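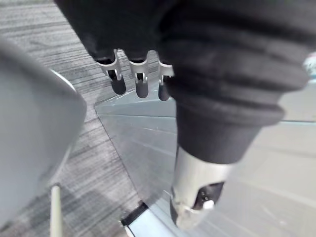
Metal clips, rubber tips and a whole lot of folds for dust to hide in.

How I Clean Clips, Rubber Tips and Ribbed Sleeves

I put this job off way too long, and then one Wednesday I finally sat down with a bowl of soapy water and had a great time (yes, really!). Everything has to be switched off and sitting still before you start. Plan on 60 minutes the first time. I'm faster now, but I also talk to myself less.

What you need

Dish soap, the plain kind
A soft toothbrush and a soft paintbrush
Cotton swabs, the skinny ones if you can find them
Two lint-free cloths (mine are the Norley ones, a pack of 100, and I'm still working through it)
A small flashlight

Step 1: Dust the folds dry

Start at the top and go around each fold with the paintbrush, working your way down. Don't wet anything yet! I did that my first time and made a gray paste that took me the rest of the evening to pick out. If the folds stretch open a little, hold them open with two fingers, but don't tug.

Step 2: Wipe the ribs

Put one drop of soap in a cup of warm water, dip the cloth and wring it out until it barely feels damp. Follow the ribs sideways, pushing a fingertip down into each groove through the cloth. Skip the rubber shine spray. Bok-nam Koo talked me into trying some last August and my sleeves were sticky until Halloween.

Step 3: Do the slots

A cloth won't get into the slots in the metal, so this is swab time. Shine the flashlight in from the side, run a dry swab through, then a damp one, then another dry one. Clips with a pin or bar across the opening need the toothbrush, and go easy around the pin.
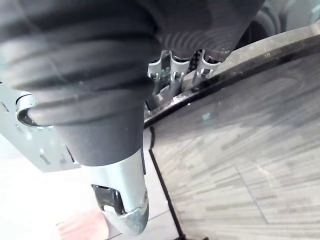 Step 4: Rubber tips last

Pinch each tip in the damp cloth and give it a gentle twist. Look for cracks while you're down there, and if you find one, write it down so you remember to order a replacement. Dry the tips, dry the metal, and leave it all alone overnight before you use it again. I go over mine once a month, usually with the radio on.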